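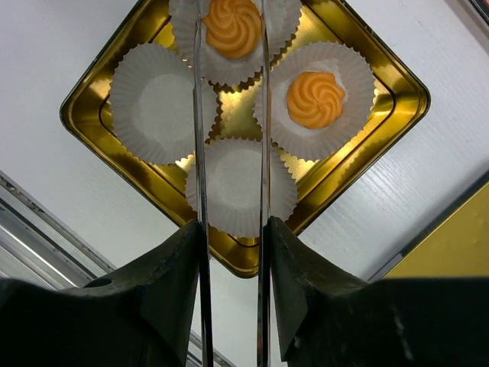 Photo: Jui-lin Fang

Bedora Countertop Dehydrator, 9-tray: long-term review

The Bedora is a horizontal-airflow food dehydrator with a rear fan, a single heating element and nine removable mesh trays. I bought mine at full price from Putum, the kitchen supplier, and have used it most weeks since November. The unit replaced an older stacking model with the fan in its base, and most of the comparisons below are with that machine.

Construction

The case is painted steel over a plastic subframe. The door is a loose panel that hangs on two tabs and lifts away completely. I would have preferred a hinge, as the panel has to be put down somewhere each time the trays are checked, and it is warm on the inner face. The tray runners are pressed into the side walls and have stayed straight. The trays themselves are a semi-rigid plastic mesh in a thin border. Two of mine have bowed slightly in the middle under wet loads such as tomato halves, but they still slide in and out without catching.

The power cord leaves the case at the lower left rear corner and is short. Measure the distance to the outlet before choosing a shelf. The case also needs clear space behind the fan grille, and the manual gives no minimum. I leave a hand's width.

Temperature

The dial is marked in Fahrenheit from 95 to 160. I placed a thermocouple at the center of the top, middle and bottom trays with the machine empty, set the dial to 135, and logged each position for two hours after a warm-up. The middle tray averaged 133 and the bottom tray 131. The top tray ran at 139. The thermostat cycles widely, with a swing of seven degrees on either side of the mean, so a reading taken at one moment is of little use. With a full load of sliced apple the differences between trays shrank after the first few hours.

The old stacking model showed a spread of 18 degrees from bottom to top in the same test and had to be restacked during every batch. With the Bedora I rotate the trays front to back once, at the halfway point, and leave the order alone. The rear third of each tray dries first.

Drying results

Apple slices cut at a quarter inch took seven and a half hours at 135. Roma tomatoes, halved and seeded, took eleven. Parsley and thyme were brittle in under three hours at 95, though the fan is strong enough to lift loose parsley leaves off the mesh. A second mesh sheet laid on top solves this. Beef jerky I have made only twice, heating the strips in the oven first, and I don't have enough data to comment on consistency.

Fruit leather needs the solid liner sheets, which are sold separately. The liners are cut a little narrow for the tray and purée will run off the open edge if poured thin. Starting with a thicker purée and keeping it an inch from the border works well enough.

Noise and power

The fan has one speed. At three feet I measured 52 dB on a handheld meter, a steady hum with no rattle. It can be heard in the next room at night. A plug-in energy meter has been on the outlet from the first batch, and the counter for the machine reads 2,432 hours. The fan bearing has not changed in pitch over that time. Consumption for the apple batch was 2.9 kWh.

Cleaning

The trays are rated for the top rack of a dishwasher, but the mesh holds on to dried sugar and mine come out better after a soak in the sink. The floor of the case has a seam along the rear wall where drips collect. There is no drip tray. I put a sheet of parchment on the floor of the case, well forward of the fan, and change it after fruit.

Alternatives

The Wetport is smaller, with digital control and a built-in timer. Wilmer Quintero lent me his for a week. It held temperature more closely than the Bedora, but its usable tray area is a little over half as large, and the control panel beeps at every key press with no means of turning this off. For herbs and small batches it is the better machine. The Đàm has steel trays and a hinged door and costs considerably more – I have not tested it.

Faults to date

One of the door tabs cracked in the fifth month. Putum sent a replacement panel under warranty without asking for the old one. The dial pointer has worked loose on its shaft and now reads five degrees low, which I have corrected with a pencil mark on the case.

Rating: 4 out of 5. One point off for the door and the missing drip tray.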